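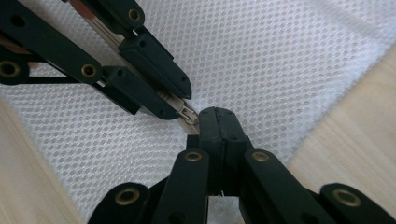 Flukville Mending Circle - Notes from the Table

I have been putting off writing about zippers for months, mostly because every time I sit down to do it I remember another one in the mending basket and go and look at that instead. But January is a good month for it. The light is poor, the garden doesn't want me, and I have a pot of tea and the whole afternoon.

Mesh with a zipper in it is what I get asked about more than anything else. Laundry bags, the insides of suitcases, the pocket on a beach tote, those washable produce sacks that everybody seems to have in a drawer by now. I used to turn them away, I'm sorry to say. Mesh felt like sewing a hole to another hole! Then my own favorite bag gave out, one I'd carried since we lived over in Rostier, and I found I cared a good deal more about it when it was mine.

So, what I do now. I lay the mesh out on a light wooden surface, where I can see the weave properly, and I smooth it with my palms until it stops trying to creep back on itself. I have a gray cutting mat that cost me more than I'd like to admit, and I never use it for white mesh because the grid lines show through and make me dizzy.

Before I unpick anything I look at the slider. If the teeth come apart again behind it, the slider has probably spread, and a gentle squeeze on each side with small pliers may be all it needs. Go easy. I cracked one on a perfectly good suitcase pocket by being impatient, and that turned a 4 minute job into a whole evening. If the pull feels gritty, brush the teeth with an old toothbrush first, then rub a plain candle stub along them. Metal zippers love a bit of wax.

Keep the tape straight while you work the pull, too. Mesh has so much give that it follows your hand, and the tape goes with it, and then you're dragging the slider around a bend it was never meant to take. I hold the tape taut with one hand and move the pull with the other, and I go slowly. For a long zipper I'll pin the far end to a cushion.

If the zipper does have to come out, I put a narrow strip of cotton behind the mesh before sewing in the new one, so the stitches have something to bite into. I buy my tape from the little Bratu shop near the bus station, off the roll, and last fall I came home with 11 yards of it, which my family still brings up. It's good tape, though, and I've used over half.

The next thing on my pile is a Votgate garment bag with the pull missing altogether. I think I have one in the button tin that will fit - I just have to get to the bottom of the tin.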